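Unit 4: Floor Coverings in the Home - Selection, Care and Repair

Household Materials, Department of Domestic Studies 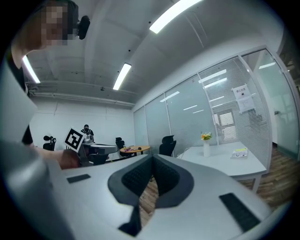
Students should read this handout before the second laboratory meeting in July and bring it to class. It replaces the section on floors in the course reader, which was written before the finishing part of the unit was added. Questions about the reading may be addressed to the course instructor, Rasa Bite, during office hours.

4.1 Scope of the unit

The unit deals with floors that are installed once and kept for many years: solid wood, engineered wood, cork, linoleum and ceramic tile. Loose rugs and mats are treated in Unit 6. Carpet is mentioned here only where it is laid over one of the other materials.

A floor is a system of layers. The covering that the household walks on is fixed to, or rests on, a subfloor, and the subfloor is carried by joists or by a concrete slab. Many faults that appear in the covering begin in the layers beneath it. A tile that cracks repeatedly in the same place usually points to movement in the subfloor, and replacing the tile alone will not correct the fault.

4.2 Wood and moisture

Wood takes up moisture from humid air and gives it back to dry air. As it does so it swells and shrinks, mostly across the grain and very little along it. A board therefore changes in width through the year while its length stays nearly the same. In heated houses the narrow gaps that open between boards in winter commonly close again in summer. Students should learn to tell this seasonal movement from permanent damage.

The following terms will be used in class and on the written assignment.

Cupping. The edges of the board stand higher than its center. The usual cause is more moisture on the underside than on the upper face, as happens above a damp crawl space.

Crowning. The center of the board stands higher than the edges. It often follows the sanding of a cupped floor that was not given time to dry.

Buckling. The boards lift away from the subfloor altogether. It is most often seen after flooding, or where no expansion space was left at the walls.

Checking. Small splits follow the grain on the face of the board. They are associated with rapid drying.

Acclimation is the practice of keeping new boards in the room where they will be laid until their moisture content has settled. The moisture content of the boards and of the subfloor should both be measured, and the two readings compared, before any work begins. The passage of a set number of days is not sufficient evidence that the boards are ready.

4.3 Solid and engineered boards

A solid board is a single piece of wood through its full thickness. It can be sanded and refinished several times, depending on the thickness above the tongue. An engineered board has a face layer of the chosen wood bonded to a core made of several layers, with the grain of each layer crossing that of the next. The crossed layers restrain one another, and the board moves less with changes in humidity. For this reason engineered boards are frequently chosen over concrete and over underfloor heating.

The thickness of the face layer determines whether an engineered floor can be refinished at all. Where it is very thin, the floor should be regarded as having one finish for life - this must be explained to the household at the time of purchase.

4.4 Finishes

Two families of finish are considered in this unit.

Surface finishes, including the water-based and oil-based varnishes, form a film on top of the wood. The film resists spills and is simple to clean. When it wears through, a local repair tends to show, and the whole floor is normally sanded and coated again.

Penetrating finishes, including the hardening oils and oil-wax blends, enter the pores of the wood and leave little film. They mark more readily and call for regular upkeep, but a worn area near a doorway can often be treated without disturbing the remainder of the room.

Safety note. Rags wetted with a drying oil can heat up and catch fire without any outside flame. In the laboratory they must be placed in the covered metal container provided. At home they should be laid flat outdoors, in a single layer, until fully hardened. They must never be left in a heap or put directly into the trash.

4.5 Routine care

Grit is the chief cause of wear on every hard floor. A mat at each outside door and frequent sweeping will do more to preserve a finish than any polish. Vacuum cleaners should be used with the brush bar turned off or with a head intended for hard floors.

Wood and cork should be cleaned with a mop that has been wrung out well. Standing water must be wiped up promptly. Steam cleaners are not recommended for wood, cork or linoleum. Strongly alkaline cleaners should also be kept away from linoleum, which is made with linseed oil and may be discolored or made brittle by them. Glazed tile tolerates most household cleaners, although the grout between the tiles may be harmed by acids, vinegar among them.

Felt pads under chair and table legs should be inspected often and replaced when they have gathered grit.

4.6 Case study: the Kuusk house

The Kuusk house is a single-story dwelling in Plikport with solid boards in the main rooms and cork in the kitchen. The owners reported that the boards in the hall had become uneven in the spring following a change to the drainage beside the house. The contractor, Brorkis, proposed to sand the hall immediately. A second opinion advised that the drainage be corrected first and that the boards be left through one heating season before any sanding was considered.

The survey sheet records a total floor area of 500 square feet for the rooms with boards, of which 248 square feet showed some degree of cupping. The remaining boards were judged sound. The kitchen cork was unaffected.

In preparation for discussion, students should consider what the likely result would have been had the first proposal been accepted, and which readings they would have asked for before advising the owners. The survey sheet does not give the moisture content of the subfloor. Students may state what they would expect it to show, provided that they give their grounds.

4.7 Laboratory exercise

Each pair of students will receive 2 sample boards from the Fukero set, one varnished and one oiled. Water, cooking oil and cold coffee are to be applied in small drops to separate marked areas of each board. After 25 minutes the drops are blotted with a clean cloth, and the surface is examined under a side light. Results are entered on the record sheet in words, without a score. Cleaning is then attempted, first with a damp cloth and afterward with the mild soap solution.

Sample boards should be returned to the rack face up. Boards that have been sanded by an earlier group must not be used for the varnish comparison.

4.8 Written assignment

Choose one room in a house to which you have access and prepare a care plan for its floor. The plan should identify the covering and, as far as can be determined without damage, the finish and the subfloor. It should describe any faults using the terms in section 4.2, state the probable cause of each, and set out the care to be given weekly, seasonally and over the longer term. Where the material cannot be identified with confidence, say so and explain which further inspection would settle the matter.

Plans are to be handed in at the laboratory desk with the completed record sheet attached.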